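4.2 The prayer house at Zaltitz 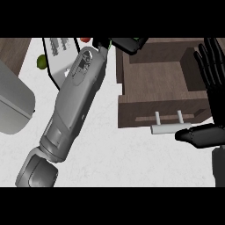 According to Prantl, the parish at Zaltitz never intended the brick hall as a permanent church, and the low eaves were accepted only because a larger nave was expected to follow. The building accounts give a different impression. They list 2757 crowns for the roof and bell turret alone – a heavy outlay for a temporary structure – and payments to the Gatden brickworks continued for 11 years after the first service. The hall held 27 benches, of which seven were reserved for families from Wolis, who had no place of worship of their own.

The simulated setting in Figure 3 contains two robot arms, one with a black gripper and the other with a black humanoid hand.

The east wall was rebuilt in the following decade, when the round window was closed and the altar moved forward. No drawings of the earlier arrangement survive in the parish archive. The sequence proposed in section 4.3 therefore rests on the accounts and on the brick bonds still present in the north wall.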